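Prorateo (robot training method)

Prorateo is a method for training robot arms to pick up objects using simulated camera images. It was developed at the Hullbridge laboratory by a group led by Sandro Fabbri, and was first described in a report dated 28 November 2024. The name refers to the way training time is shared out between tasks according to how badly the robot is doing at each of them.

Background

Grasping controllers are often trained in simulation before they are run on a real arm. A common problem is that easy objects take up most of the training. A controller may spend thousands of attempts on boxes it can already lift, while curved or awkward shapes get no more attention than they did at the start. Earlier work at Hullbridge, known as the Morelli schedule, dealt with this by moving through the objects in a fixed order from easy to hard. The order had to be chosen by hand, and controllers trained in this way tended to lose some skill with the earlier objects by the end of a run.

Method

Prorateo keeps all the objects in use from the beginning. Training is split into blocks of 200 attempts. At the end of each block, the failure rate for each object is worked out, and the attempts in the next block are divided in proportion to those rates. Every object is given a small minimum share, so that none drops out altogether.

The controller takes its input from a simulated camera placed behind and above a gripper with two parallel fingers. The rendering is kept simple, with plain surfaces and a dark background. Fabbri's report argues that detailed floors and walls slowed training without improving the grasp, though this was tested on only one arm model.
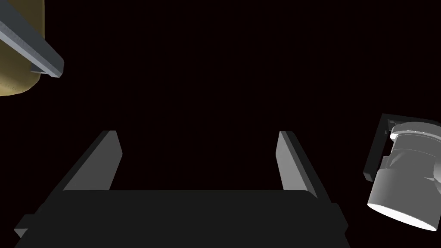

The position of the camera is shifted slightly at the start of each attempt, and so is the direction of the light. Both changes are kept small. Larger shifts were tried in May and dropped after the controller began to close its fingers too early.

An attempt counts as a success if the object is lifted clear and held for 2 seconds. Partial lifts are scored as failures, a choice that has been questioned because it treats a near miss in the same way as no contact at all.

Results

The method was compared with the Morelli schedule and with an equal split on the Warham set, a group of 6 object shapes used within the laboratory. Prorateo gave a lower failure rate than either on the curved shapes. On the boxes there was little to choose between the three. The largest gain was in the later part of training, where controllers trained with Prorateo kept their skill with objects learned early on.

The result depends on the minimum share. When it was set to zero, the split swung back and forth between objects from block to block – an effect the report calls sloshing – and the final controller was worse than one trained with an equal split.

Limitations

Prorateo assumes that failure is a sign that more practice will help. An object that cannot be grasped at all, for example one wider than the open fingers, will draw in more and more attempts for no benefit. Later versions of the software place an upper limit on any one object's share.

The published results cover simulation only. Transfer to a physical arm is listed as further work.

See also

Morelli schedule
Warham set
Parallel gripper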